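Osia hand grippers, reviewed after a season of other people's trousers

Score: 7 out of 10. Would be an 8 if the manual had been written by somebody who had met a duvet.

I run the teaching side of a small firm called Costutetti, which used to be a laundry and linen service and is now, according to the sign on the van, a laundry and linen service with a future. The future arrived in November in two padded cases. Inside were the Osia grippers, a pair of hand-held pincers you carry about and fold clothes with, so that the folding can be recorded and a machine can be taught from it later. Mekum, who will be building the machine, chose them. We were consulted in the sense that we were told.

I have now used them long enough to have opinions, and most of the reviews I found were by people who had picked up a cup with them, put it down again and declared themselves impressed. We fold for a living. A cup is not much of a test.

First, comfort. The grip is good, better than the old Manríquez pair we had on trial, which fitted one person on our staff and she has since left. You squeeze, the fingers come together, and after a day or two you stop thinking about it. After 40 minutes you start thinking about it again, mainly in the wrist. We swap over at 50 minutes at the latest, and that rule came from the folders themselves. Management had pencilled in two hours, having never held one.

The fingers are ridged on the inside and they bite well on anything with a bit of body. Towels are a pleasure. Denim is fine once you accept that you are moving it by its edges and that the waistband has views of its own. Elastic waists are the worst, they gather up and then let go at the moment you were feeling pleased with yourself.

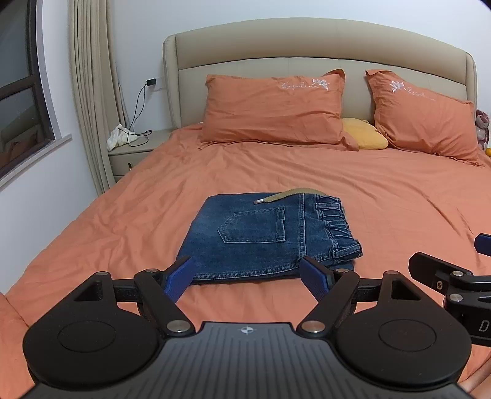 Thin cotton is where I knocked off a point. A pillowcase straight from the dryer will slide out of the tips unless you pinch a double layer, and pinching a double layer is a habit you then have to unlearn when you fold by hand in the afternoon. Drawstrings are a nuisance too. You can lift one, eventually, with your tongue between your teeth.

Now the part the brochure leaves out, what it does to a workplace.

I expected sulking. We had some, for a week, and then something odder happened, in that people became vain about their folding. Ragnheiður Hjaltadóttir has been with us longest and folds faster than anyone in the building, and for years the only comment she ever got on it was a full trolley. Now her jeans are the reference jeans. Mekum sent back a note praising her "consistency at the hem", and she had it laminated. She also asked for a pay rise on the strength of it and got one, so if you manage a place like ours, be careful whose hem you praise.

The less comic side is speed. With the grippers on, a good folder works at the pace of a poor one, and a poor one works at the pace of the post. Our first target was 2,000 folds for the month, set by someone dividing one number by another at a desk. We reached 800 and were rather proud of them. The ordinary linen still had to go out, and for a while the same people were doing both jobs and being thanked for one. We now keep gripper shifts separate, paid at the training rate, and nobody is put on one straight after a morning of fitted sheets.

And then there is the question everyone asks by the kettle, whether we are teaching our own replacement. I don't know. I asked Mekum and was given a biscuit and the word "assist". What I can say is that the folders asked for it in writing that no hours would be cut during the project, and they have it, and the date on which the project ends is in there too. They can all read a calendar.

Smaller points. Cleaning is easy enough with a dry brush, but lint gets in round the pivots and you will want to do it daily, whatever the manual says about weekly. The cases are excellent and have already been borrowed for somebody's camping trip. Support answered my email within a day, very politely, about a different problem.

Buy them if you have patient staff and can afford to have them slow. Budget for the wrists. If most of your work is silk or fitted sheets, I would wait for the next version and let some other laundry find out.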